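Home Council Elections Permits Records Contact

Filed under: Elections / Running for Office / Questions

Nominating Petitions for Grergate City Council: Frequently Asked Questions

These answers cover petitions for district seats on the Grergate City Council. School board and water board petitions use different forms and are filed with the county. Where an answer on this page differs from the city election code, the code controls.

Which office handles council petitions?

The Office of the City Clerk, Room 203, City Hall. Petitions are not accepted at the Finby branch office or at the utilities counter. The Finby branch can hand out blank forms but cannot date-stamp a filing.

Who may run for a district seat?

A candidate must be registered to vote in the city and must live in the district at the time of filing. There is no property requirement. City employees may file, but must take unpaid leave from the day the petition is certified until the result is final. A person who already holds another elected office should read the section of the code on dual offices before picking up forms.

How do I find out which district I live in?

The council has five districts. The district number is printed on the voter card mailed after registration. If the card has been lost, the clerk's staff can look up an address at the counter or by phone. Ask for the council district by name. The precinct number on the same record is used only for polling places, and precinct numbers do not match district numbers.

Residents of the Drarkilance tract should check again even if they have voted in council elections before. The line between District 2 and District 3 now follows the creek and no longer follows the rail cut, so several streets changed sides.

How many signatures are required?

A petition for a district seat needs 100 valid signatures from voters registered in that district. The number is the same in all districts, whatever their population. Signatures from other parts of the city do not count toward the total, and they do not void the page they appear on.

Can I turn in more than 100?

Extra signatures are allowed and will be checked in page order until 100 valid ones are found. Checking then stops. The certificate will state only that the requirement was met - it will not show how many names were submitted.

Can a voter sign for more than one candidate?

A voter may sign one petition for each seat to be filled. If the same voter signs two petitions for the same seat, the signature with the earlier date counts and the later one is struck. If both carry the same date, both are struck. 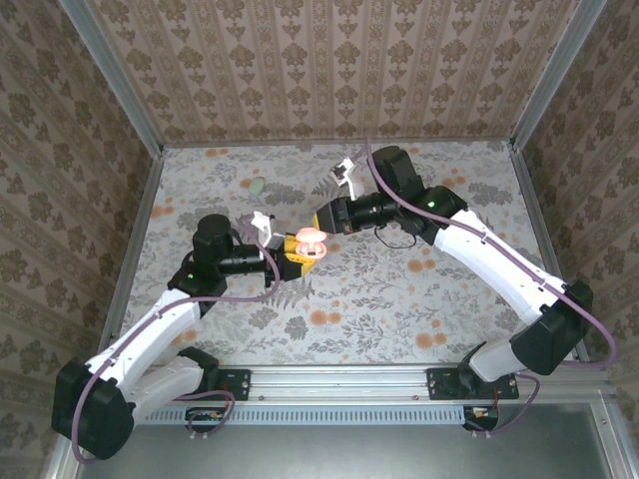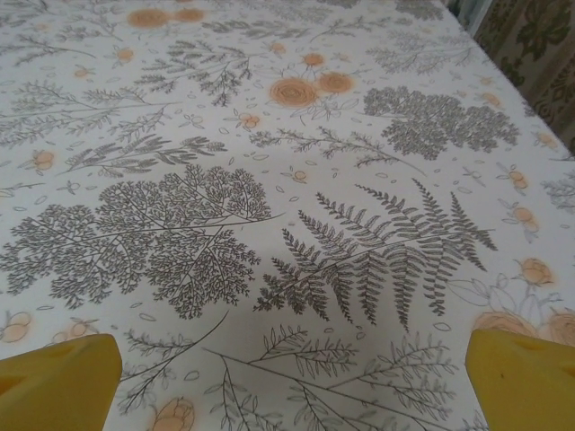
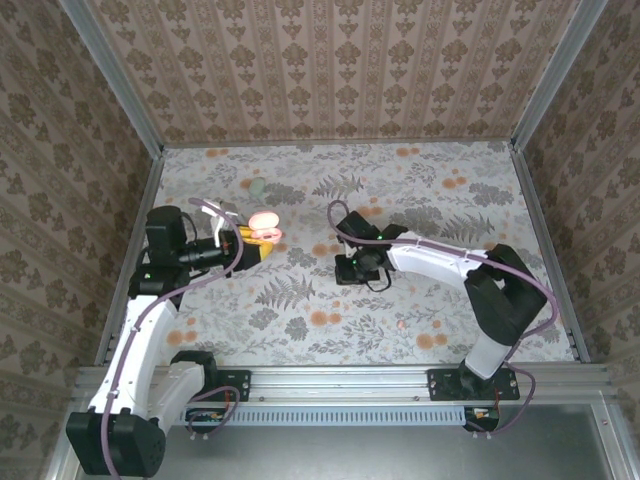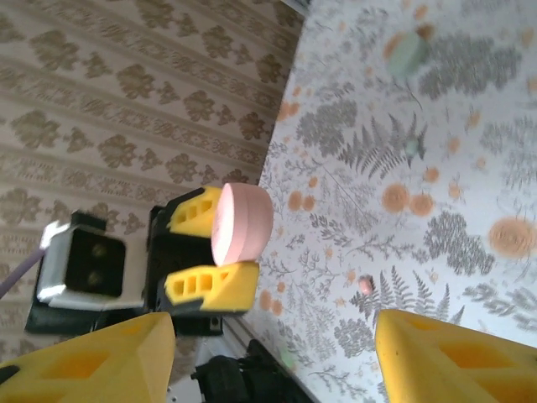

What makes a signature valid?

The voter must sign by hand, in ink, and must be registered in the district on the date written next to the signature. The printed name, street address and date must all be filled in. The address must match the voter record. A post office box does not meet the address requirement, although it may be used as a mailing address elsewhere on the form.

A middle initial that is missing or added is not a reason to strike a signature. Neither is a common short form of a first name, as long as the address and handwriting agree with the record.

Can someone else fill in the printed name and address?

The person circulating the petition may print the name and address if the voter asks for help. The voter must still write the signature and the date. A voter who cannot sign because of a disability may make a mark, which must be witnessed by a second person who is not the candidate. The witness signs on the same line and prints "witness" after the name.

Are ditto marks allowed?

Ditto marks may be used for the street name and city. They may not be used for the date or for any part of the name.

Who may circulate a petition?

Any adult resident of the city may circulate. The circulator does not have to live in the district and does not have to be registered. The candidate may circulate his or her own petition. Each page carries a statement at the bottom, which the circulator signs after the last voter on that page has signed. If the circulator's date is earlier than any voter's date on the page, the signatures with later dates are struck.

Paid circulators are permitted. The payment is a campaign expense and must be reported as one.

Where may signatures be collected?

Signatures may be collected on sidewalks, in parks and at other public places, provided that walkways are kept open. Inside city buildings, collection is limited to the main lobby of City Hall during open hours. Stores and apartment buildings set their own rules, and the clerk cannot order an owner to let a circulator in.

May the petition form be copied?

Copies are acceptable if both sides are copied onto a single sheet and the candidate's name, address and district were filled in before copying. Do not shrink the form. Pages with the circulator statement on a separate sheet will be returned unchecked.

Can signatures be collected online?

The code does not provide for electronic signatures on nominating petitions. A form that was typed, stamped or signed on a tablet will not be checked. Candidates may post a blank form for voters to print, but every signature needs a circulator who saw it being made, so forms mailed in by voters do not qualify.

When can I begin collecting?

Collecting may begin on the day the forms are released, which the clerk announces on the elections page. Signatures dated before the release day are struck. For the coming cycle, forms will be released in October.

What else has to be filed with the petition?

The candidate files a declaration of residence, a financial interest statement and the petition itself. All of these must be received together. The declaration must be notarized. Notary service is available in the clerk's office at no charge to candidates, but only when the deputy clerk is in, so call first.

There is no filing fee.

What time is the deadline on the last day?

Filing closes at 5 p.m. A candidate who is in line at the counter by then will be served. Petitions sent by mail must be in the office by the same time; the postmark is not considered. Petitions left in the drop box outside the building are treated as received when staff next empty the box, and the candidate carries the risk of any delay.

How long does checking take?

The clerk has 10 days from filing to certify a petition or issue a notice of shortage. The notice lists each signature that was struck and gives a code for the reason. The codes are explained on the back of the notice.

Can I fix a petition that came up short?

If the petition was filed before the last day, the candidate may collect and file more signatures until the deadline. These go on new pages marked "supplement." Pages already filed cannot be taken back or changed. After the deadline, no names may be added, but the candidate may ask for a second look at any signature that was struck. That request must be in writing and must list the page and line numbers.

Can a voter take back a signature?

A voter may withdraw a signature by filing a written request with the clerk before the petition is filed. Once the petition has been filed, the signature stands. Circulators should not cross out a line on their own. If a voter makes an error, leave the line as it is and have the voter sign again on the next line.

How does someone challenge a certified petition?

Any registered voter in the district may file a challenge. The challenge must name the page and line of each signature in dispute and give a reason for each. General claims, such as "many signatures look alike," are returned. Challenges are heard by the election hearing officer, and both the challenger and the candidate may bring records and witnesses. An appeal from the hearing officer goes to the county court.

What did the Spahić ruling change?

Before the ruling, a single wrong date in the circulator statement voided the whole page. The hearing officer in the Spahić matter found that the code requires only the affected signatures to be struck. The clerk now applies the rule to all petitions. A circulator statement with no signature at all still voids the page.

Are petitions public records?

Filed petitions are open to inspection once certified. Copies may be requested under the usual records fee schedule. Addresses of voters in the state's address protection program are blacked out on inspection copies. Voters in that program who wish to sign should contact the clerk beforehand for instructions.

How do I withdraw as a candidate?

File a signed withdrawal with the clerk before the ballot is sent to the printer. After that point the name stays on the ballot, and any votes cast for it are counted and reported. A withdrawal cannot be undone, though the same person may run as a write-in if the write-in deadline has not passed.

Can the clerk's staff review my petition before I file?

Staff will check that the pages are complete and in order. They do not check signatures in advance and cannot advise on whether a challenge is likely to succeed. A copy of the district voter list is available to declared candidates for this purpose, on paper or as a file.

Whom do I contact with a question not covered here?

Write to Nicanor Prieto, Deputy City Clerk for Elections, Room 203, City Hall, Grergate. Include the district number and a phone number. Questions about campaign finance reports go to the ethics desk

Back to Elections Forms District Map Calendar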